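# Odds and ends from the big clear-out

Hello and welcome, and thank you for wandering over to this corner of the site! If you've been here before you'll know that I have a weakness for small household things with no obvious home – the sort that live at the back of a drawer, or in a biscuit tin, or in the bottom of a coat pocket for years on end. The back bedroom has been waiting since January to be sorted out, and I've finally got as far as the boxes under the window, so the gallery is open again after a rather long rest.

There were 101 little bundles in those boxes by my reckoning (I did write them all down in the red notebook, because I like a list), and roughly 60 of them were duplicates or simply broken. Those have gone. A good many of the others came home with us from the Rindell market, where we used to go on wet mornings and where I could never pass the tray of mixed bits at the end of the Spahić stall without putting my hand in. You paid for a scoop and took what came, and I must have taken an awful lot of scoops.

I've kept my usual rules for the page. Things go up one at a time as I get to them, on a plain white background if I can manage it, with a line or two to say what I like about them. I'm not an expert and I don't pretend to be, so if you recognise something and can put a proper name to it, do please write and tell me. Two of last year's mysteries were solved that way, and I was as pleased as anything. The Faretti tins and the old Plidata desk things will get a page of their own later on, once I've found somewhere to spread them out.

So, to begin with, a very small thing that I'm fonder of than I can easily explain.

## The ribbed cream one
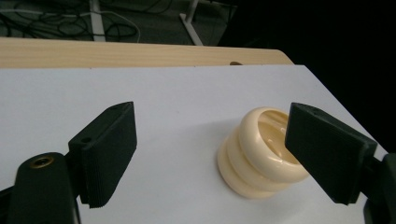

*Page last changed: July 14, 2019*

Three fat rounded rings, one on top of another, and hollow when you look in at the top. It looks like plastic to me, a glossy ivory sort, and I do love the soft shine on the inside. I've been calling it the little concertina, though I'm sure it has a better name than that. It went down in the notebook as number 6, with a question mark beside it, and the question mark is staying until one of you writes in.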